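Looking After the Gripper Pads on Ela

If you have been given the job of keeping Ela running, welcome! Most of what she needs is pretty gentle stuff, and the thing you will come back to over and over is the finger pads. They do all the touching, so they take all the wear, and a tired pad will make a perfectly good arm look clumsy. I wrote this page after Oluwaseun Usman and I spent a whole afternoon in March chasing what we thought was a calibration problem at the Brindoton bench (it was a pad that had come loose at one corner, and I'm still a little sore about it).

We check the pads every 2,000 grasps. The counter is on the status page in Retent, on the second tab, and you can reset it yourself once you are done. Some of us like to look in sooner if she has been handling anything gritty, and I would encourage that.

What to get ready

A hex key that fits the linkage bolts, a lint-free cloth, a little isopropyl alcohol, a soft brush, and a fresh pair of pads from the drawer. Bring a small dish for the bolts too. They roll, and they are very good at finding the gaps in the floor mat.

Step 1. Park the arm and open the fingers

Send the arm to the service pose from the laptop and wait for it to settle. Then open the gripper all the way and leave it there. Once it has stopped moving, press the stop button and hang the tag on it, even if you are the only person in the room. Both arms share one stop, so this takes care of the other side as well.

Now bring up the wrist camera view and have a good look before you touch anything. You want the two green pads standing well apart with their black contact faces turned toward each other, and you want to be able to see the bolts on the linkage plates. I like to check over plain tabletop, where a crooked finger is much easier to spot.

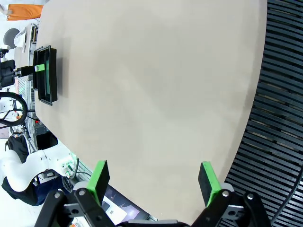

Step 2. Clean first, then decide

Brush the crumbs and dust out of the linkage, then wipe each contact face with a damp corner of the cloth. Give it a minute to dry. A pad that looked worn out will quite often come up nicely - Seul-gi Geum once saved an entire set this way - so please don't skip straight to replacing.

If you can see a shiny patch or a lifted corner after cleaning, swap both pads together. A new one against an old one never closes evenly.

Step 3. Snug the bolts

Go around the linkage bolts a little at a time, one side and then the other, until they just stop turning. Don't lean on the key.

Step 4. Close, zero and log

Clear the tag, release the stop, and close the gripper slowly with nothing in it. The position reading should land within 3 counts of 696. If it's further off than that, open up and reseat the pads before you run the zero routine. Write the reading in the log with your initials, and do the same for Eze's gripper while you have the tools out.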